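Ticket: Garment sorting, wrist-view policy, reported success rate does not reproduce
Project: Plika
Status: Open (reopened in November)
Reported by: Upendo Mussa
Assigned to: Musyoka Rashidi
Watching: Erasto Were, Gergely Erdős

Summary
The Curkholm write-up says that adding patterned backgrounds to the training set made the pick policy "background invariant." I don't believe the claim as worded, and I'd like it taken out of the draft until we have run the control. Details below.

Upendo Mussa, 9:40
Training set is 3,471 episodes. Of those, 2,552 were recorded on printed cloths and the rest on plain ones. The comparison in the draft is the full set against the plain episodes only. So the "patterned" model saw everything the plain model saw, plus 2,552 more episodes. Of course it does better. We have no idea how much of the gain comes from the prints and how much from the extra data.

Musyoka Rashidi, 10:15
Fair, but the plain model fails in a very particular way. It closes on printed shapes. Once you put fruit or flowers behind the pile it starts reaching for them. The mixed model doesn't do that. More data of the same kind wouldn't fix it.

Upendo Mussa, 10:22
How do you know it wouldn't? Did we train one that way?

Musyoka Rashidi, 10:31
No.

Erasto Were, 11:05
Looked through the failure logs before anyone retrains. Two separate things are getting lumped together as "background errors":

a) Gripper closes on the cloth with no garment in it. This is the one the draft talks about.
b) Gripper goes to a garment, but not the one requested. Scored as a background error whenever a printed cloth was down, which makes no sense to me.

If (b) is removed the plain model looks a good deal less terrible. I have not rescored the mixed model yet. The scoring script came over from Biwott and I don't think any of us read it closely.

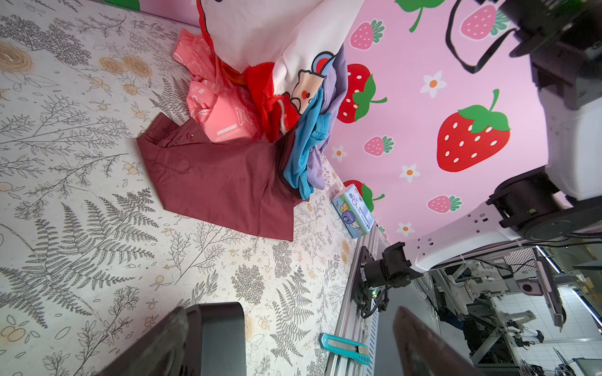

I also want to know how the cloths were split. From the folder names, the same fern print and the same strawberry print turn up in both training and test. If so, the test only shows that the policy has learned to ignore prints it already knows. Calling that invariance is a stretch.

Gergely Erdős, 13:20
Confirmed on the split. It was done by episode and ignored the cloth. That was me. I shuffled before grouping. There are 4 prints that don't appear in training at all, still in the cupboard at Urkby, and I can have them here tomorrow.

Upendo Mussa, 13:34
Thanks. Please also keep the garments fixed between the two models, same pile order, same requested item. Last time the piles were rebuilt by hand between runs and we argued for a week about whether one was easier.

Musyoka Rashidi, 14:02
I'll photograph each pile from above and match it on the second run. It won't be exact. Cloth doesn't go back the way it was.

Steps agreed
1. Fix the scoring script so wrong-garment picks get their own label. (Erasto)
2. Rescore all old runs, both models, before collecting anything new. (Erasto)
3. Train a plain-cloth model on the same number of episodes as the mixed one. Needs new plain recordings. (Musyoka)
4. Test both on the unseen prints. (Gergely)
5. Pull the word "invariant" from the draft for now. (Upendo)

Erasto Were, 16:48
Steps 1 and 2 done. Old runs rescored. Mixed model is still ahead on empty closes. On wrong-garment picks I can't separate the two models, and the draft had been counting that as part of the gain. Script is in the branch, please check it, I'd like a second pair of eyes on the label logic.

Upendo Mussa, 17:10
Read it, looks right to me. So there may be a real effect on empty closes, smaller than the draft says. I'd still hold off until step 3. Leaving this open.

Musyoka Rashidi, 17:25
Plain recordings start tomorrow on the second arm, if the wrist camera calibration holds. It drifted twice this month, so I'm checking it before every session and will log the offsets on this ticket.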